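Nilance Ribbed Knit
Dark slate gray

Shop / Fabric / Knits / Ribbed

Nilance is a midweight ribbed knit for tops, loungewear and light sweatshirts. It comes off the roll in one continuous width and is sold by the yard. We have carried it at Arkham for long enough that many customers order it again without asking for a swatch, but if this is your first time with it, please read the notes on stretch and cutting before you order.

Details

Type: rib knit, fine rib
Content: cotton with a small amount of elastane
Usable width: 58 inches
Weight: midweight
Stretch: about 30 percent across the ribs, very little along them
Color: dark slate gray
Sold by: the yard, cut in one piece up to 26 yards
Minimum cut: 2 yards
Care: machine wash cold, tumble dry low

What it is good for

T-shirts with some body to them, long-sleeved tops, crew neck sweatshirts for spring and fall, pajama pants, beanies and children's clothes. It also makes good neckbands and cuffs on plainer jersey, and a fair number of people buy the minimum cut just for that.

It is too heavy for a summer tank and too light for a winter hoodie unless you line the hood. We don't recommend it for anything that has to hold a sharp crease. For a fitted dress, look at Fomeck, our double knit, which recovers better at the seat and elbows.

Color and surface

Slate gray changes a good deal with the light. On a smooth, evenly lit stretch of cloth it is a muted gray with a faint green-blue tint. Where the cloth is crumpled and light glances off the raised folds, it takes on a brighter, slightly bluish sheen, and deep folds go nearly black. If you are matching it to thread or to another fabric, order a swatch and check it by a window and again under the lamp you sew by.

The ribs are tight parallel ridges, close together. Laid flat they are crisp and easy to follow. Bunched up, they read more as a soft texture.
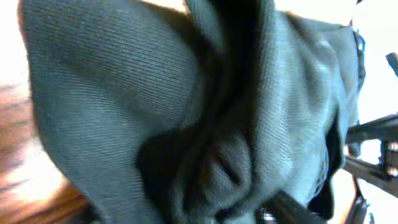 Cutting and laying out

Wash and dry the fabric before you cut. It shrinks a little in length the first time and hardly at all after that. Dry it the way you plan to dry the finished garment.

Let it rest on a table for a few hours after it comes out of the dryer, or overnight if you have the time. Knits stretch under their own weight when they hang over the side of a table, so keep the extra rolled or folded up on the surface while you work.

Use the ribs as your grainline. They run the length of the fabric, and it is easier to follow one rib with the edge of a ruler than to trust a fold. Small patterns can be cut double. For anything larger than a child's top we suggest cutting in a single layer – the ribs shift against each other when the cloth is folded, and the under piece can come out slightly off.

Weights work better than pins. If you use pins, keep them inside the seam allowance.

Sewing

Use a ballpoint or stretch needle, size 80 or 90. A four-thread serger gives the cleanest seam. On a regular machine, use a narrow zigzag and lower the presser foot pressure if your machine allows it. If the seam ripples, steam it and let it cool before you decide to redo it. Most ripples come out.

Shoulder seams need clear elastic or a strip of stay tape. Hems can be done with a twin needle or a wide zigzag. Stitch slowly at the side seams, where the layers add up.

For neckbands, cut the band with the ribs running across its short side and make it a little shorter than the neck opening. We start at 85 percent and adjust from there.

Folding and storage

Store it folded or rolled, lying flat. Hanging it will pull it long. If it has been left in a heap, a warm dryer with a damp washcloth takes out most of the wrinkles, and steam will do the rest. Don't press hard with a dry iron, which flattens the ribs and can leave a shine on a color this dark.

Finished garments should be folded too. Turn them inside out to wash, and keep them away from towels in the dryer, as the ribs pick up lint.

Goes with

Belay thread, Slate: close match for topstitching
Belay thread, Charcoal: slightly darker, good in the serger
Fomeck double knit, Ink: for contrast panels
Nilance in Oatmeal or Rust: same weight and stretch

Ordering

Yardage is cut to order and ships in 3 business days. Orders placed by noon on Wednesday usually go out the same week. Multiple yards come in one continuous piece. If the roll has a flaw in the length you ordered, we cut around it and add extra, or write to you first if we can't.

Swatches are 3 by 3 inches, limit five per order. Cut fabric can't be returned unless it is damaged or we sent the wrong item. Dye lots vary slightly, so order all you need for a project together. The next lot of this color is due in October.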